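Gridora Robot Club: Questions We Get a Lot

I run the home collection side of the club, which mostly means I answer the same emails every month, so I finally put my replies on one page. If yours isn't covered, write to me and I'll add it.

Do I need to know how to code?

Nope! About half the jobs in the club never touch a keyboard. Folding, sorting clips, swapping worn fingertips, writing up notes... plenty to do. If you'd like to learn some Python along the way, come sit with the training group and they'll happily put you to work.

What is this year's project?

It's called Plakska, and the goal is a robot arm that can fold everyday clothes. We teach it from recordings that members make with a hand-held gripper, the same jaws the arm will wear later on. You squeeze, you fold, you let go, and that's one clip. We want 500 good ones before the Ehlers Cup in May, and we have 200 so far.

Where do I record?

Anywhere you'd normally fold laundry. A bed is great, and a plaid sheet or a busy bedspread is fine too, so please don't go out and buy a plain one for us. Leave your pillow and your stuff where they are (I do). The arm has to cope with real bedrooms sooner or later. Dark fabric is what we're short on right now, so if you have something charcoal or black, start with that.

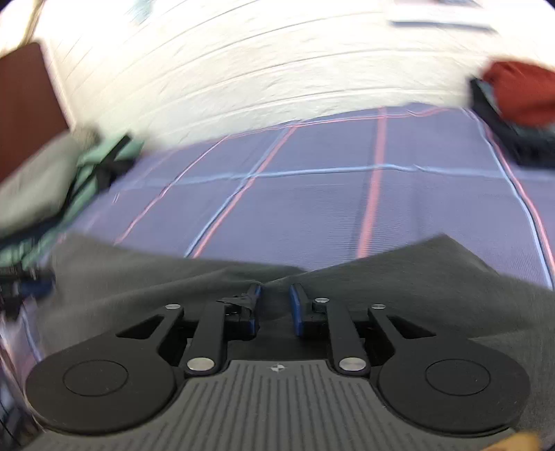

How do I pick up flat cloth with it?

Slowly! Close the jaws until there's only a small gap between the blue tips, come down over a wrinkle or a fold, and pinch. If there's no wrinkle, nudge the cloth with one tip until you get one. Everybody presses too hard at first and ends up grabbing the sheet as well. When that happens, let go, smooth things out and start the clip over.

One of the tips is loose. Did I break it?

Probably not, they work themselves loose after a few sessions. A strip of black tape at the base will hold it until the next meeting, and it doesn't have to look nice. Just keep it off the blue part that touches the cloth. Bring the gripper in and we'll fit a fresh tip from the Vuro drawer.

What if a fold goes wrong halfway through?

Keep going if you can save it. Shake the cloth out, get a new grip and carry on, and put "regrip" in your notes. We like having those, the arm is going to make a mess of things too and it needs to see how a person gets out of it. If you're properly tangled up, stop and toss the clip.
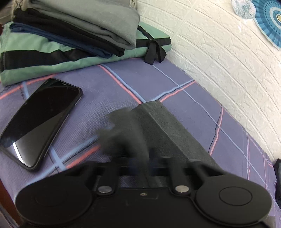 I'd say one regrip per fold is normal, even for those of us who've been at this since last fall. Two is okay. After that I usually give up, get a drink and come back to it, and the next try nearly always goes better.

How long can I keep a gripper?

Up to 4 days, then it goes to the next person on the list. Please charge it before you hand it over!

Can my kid sister help?

Sure, if she's got hands big enough to work the squeeze handle and someone older is with her. Put her first name in the notes so she gets credit on the poster.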